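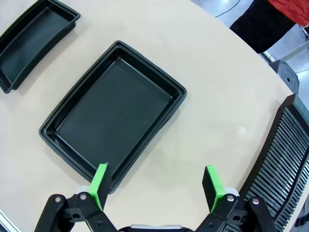
Black plastic trays and a slotted rack on a cream tabletop.

Home | News | Food Service | Equipment | Archive

Erken switches prep kitchen to single tray size

Reading time: 3 minutes

Erken, the contract caterer, has moved its main prep kitchen to one size of flat black plastic tray for cold items, replacing a mix of pans and lidded boxes built up over several years. The change took effect in January and covers salads, cut fruit, sandwiches and dry baked goods. Hot food is not affected and will stay in steel pans.

The trays are supplied by Gaillard. They have a smooth base and a stepped rim, and are stored in upright racks between uses. Erken said the rim was the main point in the specification. Older containers at the site had at least four different edge profiles, and staff had to sort them by hand before they could be stacked or put away.

Under the new layout, each prep table is set up the same way at the start of a shift. Clean trays are brought to the table from storage, filled, labeled on the short side and moved to the cold room. Slotted racks are used for trays waiting to dry or waiting to be put back on the shelf. Trays still damp from the washer may not be stacked.

The kitchen ran a trial on one line before the switch. During the trial, the time needed to clear and reset a table between menu items fell from 18 minutes to 10. Erken put most of the difference down to sorting, which is no longer a separate step. Filling times did not change in a way that could be measured.

Washing has also been adjusted. Flat plastic trays tend to hold a thin film of water on the base after the rinse, and they dry more slowly than steel because they hold less heat. The kitchen now runs them at a tilt, with a longer pause before unloading. Water temperature in the wash stage is set at 60 degrees Celsius, with a hotter final rinse. Trays with deep scratches, warped corners or a split rim are pulled at the unloading end and sent for recycling.

Color was discussed during the trial. Black hides staining from beets, berries and tomato sauce, but it also shows dust, crumbs and lint more clearly than the pale gray containers it replaces. Inspection now includes a look across the base under the table lights, and any tray with visible specks is wiped or returned to the washer. A clear version was tested and dropped after the surface clouded during repeated cycles.

Light tabletops have been kept throughout the room for the same purpose. A dark tray is easy to find on a pale surface, and spills around it can be seen quickly. Two older tables with dark tops have been moved to the packing area, where food is already covered.

Storage at the site has been reduced by one bay. The old boxes did not nest fully, and lids were kept apart from the bases. The new trays nest when empty, with the rims resting one on top of another. Staff have been asked to keep stacks low, as tall stacks can lock together and are hard to pull apart with gloves on. Where two trays stick, they are to be twisted lightly at opposite corners. Pulling up on one rim can crack it.

Covers remain an open issue. The present film is cut from a roll at each table and does not always hold on the outer ledge of the rim. Tevilis has provided sample snap covers in two thicknesses, and these are being checked for fit after cold storage. A decision is expected once the thinner cover has been through the wash trial.

Erken plans to extend the system to its smaller kitchen at Grustel later in the year. That site has a narrower washer, and the present rack will not pass through it without being turned. A shorter rack is on order.

Recent items

Cold room door seals: when to replace them
Grustel kitchen to close for floor repairs
Label adhesives and frozen storage
Steel pan sizes compared
Drying times for plastic ware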